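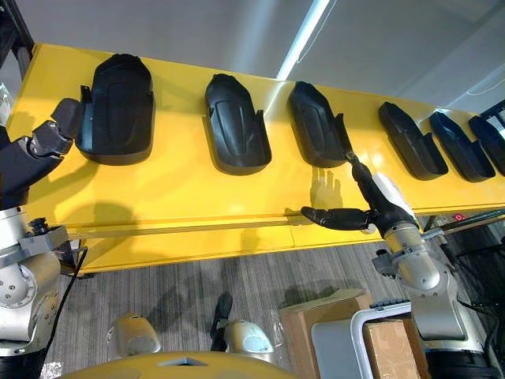
Radka Bošković wrote in December to say that my last post skipped the only part she wanted: how to stop the operator's habits from ending up in the demonstrations. Her own team had trained on several weeks of remote-control data and got a policy that paused before every grasp, exactly as long as the operator used to pause to check the monitor.

Fair complaint. I will describe what we do at Haltstead, which may not carry over to other setups.

The task is handling molded black shells set out in a row on a table. The shells have raised side walls and a recessed floor, and they are matte black, so depth readings on them are poor. The yellow tabletop is glossy, so readings there are poor in a different way. We gave up on using depth for anything but coarse position and rely on color images plus joint states.

We record two kinds of demonstration. In the first, the operator drives both arms remotely. In the second, somebody takes hold of the wrist and moves the arm by hand with gravity compensation on. Hand guiding gives better contact: you feel the wall of the shell through the arm and stop pushing. It also puts a human sleeve in the camera view, so we replay the recorded joint path without the person and keep the images from the replay. If the replay misses the shell, the whole episode is thrown out.

Remote control has no such problem, but the operator has no sense of force. Ours pressed too hard against the side walls for the first 102 episodes, and the first policy learned to do the same. Lowering the stiffness at the wrist helped more than telling people to be gentle.

On the pauses: we log the commanded velocity of both arms and mark any stretch longer than 2 seconds where neither one moves. Those stretches are cut down to a few samples. We do not remove them completely – a short stop just before finger closure seems to carry real information, and the grasps got worse when we took it out.

The second habit is order. Every operator starts at the nearest shell and works outward. With six in a row that looks harmless, until you ask the policy for the fourth one and it goes to the first. We now draw the target at random before each episode and read it out to the operator.

The third is the idle arm. People park it wherever it was last used, and it throws a shadow across the tabletop. The policy treated that shadow as a cue. We now vary the parking position on purpose, which costs nearly 9 minutes per session and which the operators dislike.

Kam-wah Fu has suggested scoring each operator separately and weighting the data by score. I have not tried it. With two regular operators I doubt the numbers would mean much.

Next on the list is the Vuorinen controller, mainly for its lower latency on the remote side. The retargeting code needs cleaning up before that, as the thumb mapping still has an offset I have been correcting by hand.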